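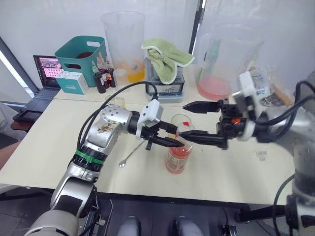 Le mercato expliqué à ceux qui n'ont pas de carnet de chèques

Tu as un joueur préféré. Tu as son maillot, avec son nom dans le dos, que tes parents ont payé à la lettre (les fans de joueurs aux noms très longs comprendront). Et un matin, tu apprends qu'il joue ailleurs. Respire. C'est un transfert.

Un joueur, ça s'achète ?
Pas tout à fait. Un footballeur signe un contrat avec son club, pour 4 ans, disons. Pendant ce temps, il joue pour ce club et pour aucun autre. Si un deuxième club le veut avant la fin, il doit verser de l'argent au premier pour qu'il accepte de rompre le contrat. On appelle ça l'indemnité de transfert. Le joueur, lui, doit dire oui. On ne peut pas l'envoyer à l'autre bout du pays dans un carton, même s'il a raté deux penaltys.

Prenons deux clubs, Liron et Storkow. Liron a besoin d'un attaquant. Storkow en a un très bon. Liron propose une somme. Storkow répond que c'est une insulte. Liron ajoute un peu d'argent. Storkow trouve l'insulte déjà plus polie. Ça peut durer tout l'été. Pendant ce temps, l'attaquant dit aux journalistes qu'il est « concentré sur le terrain ».

Et si le contrat est fini ?
Alors le joueur est libre. Il part où il veut et son ancien club ne touche pas un centime. Voilà pourquoi les dirigeants deviennent nerveux quand il ne reste qu'une saison à un bon joueur : ils lui proposent un nouveau contrat ou cherchent vite un acheteur.

Le prêt, c'est quoi ?
Comme à la bibliothèque, mais avec des crampons. Bastport a un gardien de 18 ans qui passe ses dimanches sur le banc. Il le prête une saison à Lacson, un club plus petit, où il jouera pour de bon. À la fin, il revient. Parfois, Lacson a le droit de le garder en payant un prix fixé d'avance : c'est l'option d'achat. À la bibliothèque, ça ne marche pas, j'ai essayé.

Pourquoi tout le monde court le dernier soir ?
Les clubs n'ont le droit de recruter que pendant certaines périodes. Dans beaucoup de pays d'Europe, il y en a 2 : une longue en été, une courte en janvier. Les adultes ont donc des semaines entières pour s'organiser. Ils attendent le dernier soir, exactement comme toi avec ton exposé sur les volcans. Si les papiers arrivent trop tard, le transfert peut tomber à l'eau. Tu pourras ressortir cet argument à table, je ne garantis rien.

Et la visite médicale ?
Avant de signer, on examine le cœur, les genoux, les chevilles. Si un médecin fait la grimace devant une radio, tout peut s'arrêter.

Petits mots à connaître
Agent : la personne qui négocie pour le joueur. Son téléphone est souvent occupé.
Indemnité : l'argent versé par un club à l'autre. À ne pas confondre avec le salaire, que touche le joueur.
Rumeur : un transfert qui n'existe peut-être que dans le journal.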